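The Soap Dish, Reconsidered
Bivcombe Household Quarterly
26 September 2022

A bar of soap is lost in two ways. Some of it goes down the drain as lather. The rest softens where it sits in standing water, and that part is waste. The dish decides how large the second share is.

Most dishes sold in Sutesley shops fall into one of two types. The slotted type drains through its floor and needs a tray or a sink edge under it. The closed type has a solid floor and a raised rim, keeps the counter dry, and has to be emptied by hand. Plastic is common in both. It doesn't chip and it rinses clean, though a glossy finish lets a bar slide when the dish is tipped. 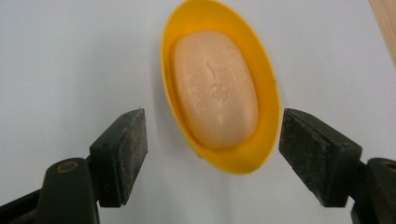
Fit matters more than material. A bar that fills the dish from wall to wall leaves little room for air at the sides, and the underside dries last. A gap wide enough for a fingertip makes the bar easier to lift and speeds drying. Buyers tend to match the dish to the new bar, which is sensible – the bar will only get smaller.

Our desk kept a weighing log through December at the Ponimberg washroom, using plain oval bars. Bars in closed dishes that were never emptied lasted 23 days on average. The same bars in dishes tipped out each evening went noticeably longer. Total hand washes logged came to 337, of which 174 were on the emptied dishes.
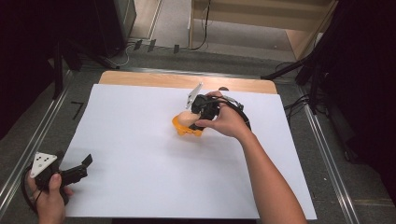 Lifting is the other test. A low rim lets the hand close on the dish and the bar together, so both can be carried to the sink. A high rim protects the counter but pushes the fingers up onto the soap. Jafri, which molds dishes for guesthouses, offers 2 rim heights for this reason and sells more of the low one.

Cleaning is simple. Take the bar out, run warm water over the dish, and wipe the inside of the curve, where residue hardens first. Stand the dish on its edge until dry. Old residue comes off after ten minutes in warm water with a spoonful of white vinegar – a scouring pad will dull the plastic.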